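Notebook > Opinion > Robot Software

We use cookies to remember your reading preferences. Accept | Manage settings

Give the timestamps some love

January 29, 2025
By Piroska Szekeres

I spent most of last week inside a log viewer and had a wonderful time. I know how that sounds. But I think the most exciting software in robot learning right now is the boring layer between the recording and the training run, and I'd like more people to come and work on it with me.

Everybody wants to talk about the policy. Fair enough, policies are fun! You feed one a pile of demonstrations and it starts reaching for cups. What gets far less attention is the code that decides what counts as a demonstration in the first place: the marker detector, the pose tracker, the bit that lines up two grippers in time so the left hand and the right hand agree on when "now" is.

Two hands are where it gets good. With one gripper you can be sloppy about the clock and still train something decent. With two, an offset of 80 milliseconds puts one hand in a moment the other hasn't reached yet. The bottle is tilting in one stream and still upright in the other, and the policy will learn that mess quite faithfully.

At Vumar we ran 451 two-handed recordings through our old pipeline and threw out 29 of them for bad tracking. Then Ferenc Szabó rewrote the sync step (over a long October, with a lot of tea) and ran the same set again. Most of the rejects came back. The tracking had been fine all along, and our filter had been blaming it for a clock problem. I was so happy I printed the plot.

So my opinion, for what it's worth: a team starting out should write its viewer before its trainer. Make it scrub both streams together. Draw the marker corners right on the picture, and draw the finger opening as a plain line underneath. When a marker drops out, show the gap. Please don't smooth over it, because I want to see that gap, and so will whoever inherits your code.

Our own viewer, Comosik, is 660 lines of fairly ugly Python and I open it every day. Ferenc thinks it should grow a proper plugin system. I think it should grow a faster scrub bar and stop there, and we have been arguing about this happily for months.

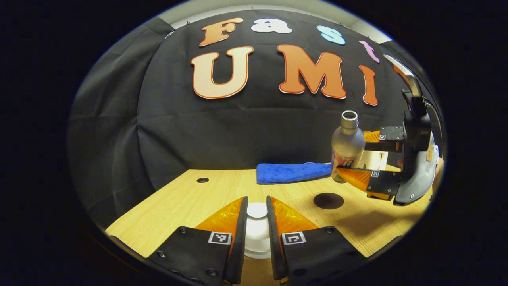

Silver bottle in the right gripper, white cup between the open fingers of the left, markers on both.

Contact | © Vumar Notebook | Back to top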